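Zarkix Vernemberg

The Zarkix Vernemberg, usually just called the Vernemberg by the people who own one, is an analogue delay pedal for electric guitar, designed by Constanza Urrutia and built by the small firm Zarkix in a rented unit in Asby. It is best known for its soft, slightly wobbly repeats and for a fourth knob, marked "Drift", which players have been arguing over happily ever since the first batch went out.

Background

Urrutia had been mending amplifiers and tape echoes for other people for a good many years before she made anything under her own name. The tape echoes seem to have left the deepest mark. She was fond of the way a tired machine would let each repeat sag a little in pitch before it died away, and she wanted that sound in a box small enough to sit beside a tuner. Her first attempts were made inside old biscuit tins, and two of these are still in working order.

The first run, sold mostly by word of mouth, came to 216 pedals, all with a cream enamel finish and hand-stamped numbers on the base plate. A second and larger run of 500 followed in November of the next year, this time in dark green. Owners tend to prefer whichever colour they happen to have.

Controls and sound

There are four knobs: Time, Repeats, Level and Drift. The first three do what they do on nearly any delay. Drift adds a slow, uneven wavering to the repeats and leaves the dry signal alone, so that a plain chord stays steady while its echoes lean about behind it. Turned up past the halfway mark it gets rather seasick, and some players keep it there on purpose (slide players above all, for some reason).

With Repeats at full the pedal will feed back on itself, rising slowly into a warm howl that can be steered with the Time knob. The early cream pedals do this sooner than the green ones, owing to a change of one resistor. A small trimmer inside the case sets the point at which it takes off, and the printed leaflet asks owners to mark its position with a pencil before touching it.

It runs on an ordinary centre-negative supply. There is no battery clip in any version. 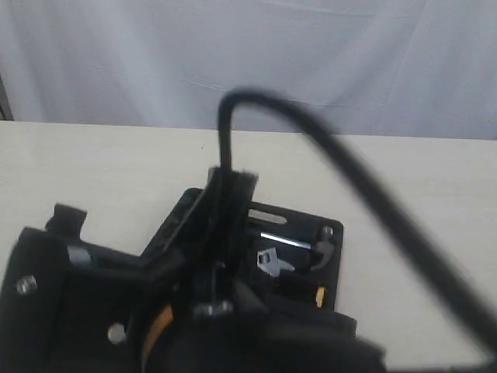
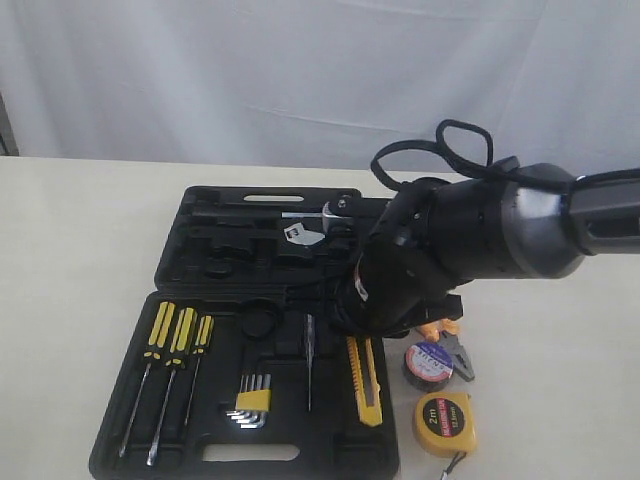
Versions

The Olivares, named after the street where Urrutia grew up, is the same circuit in a wider case, with a second footswitch that holds the repeats for as long as it is pressed. It came out on June 30, 2021 and took over as the main model, though the plain Vernemberg was still made to order for those who asked nicely. The serial numbers of both carry on in a single series, and the highest one so far noted by collectors is 2774.

A bass version was tried in a batch of 8 and given up, as the low notes turned muddy once Drift was brought in. Those few do change hands now and again, generally between friends.

See also

Analogue delay
Bucket-brigade device
Tape echo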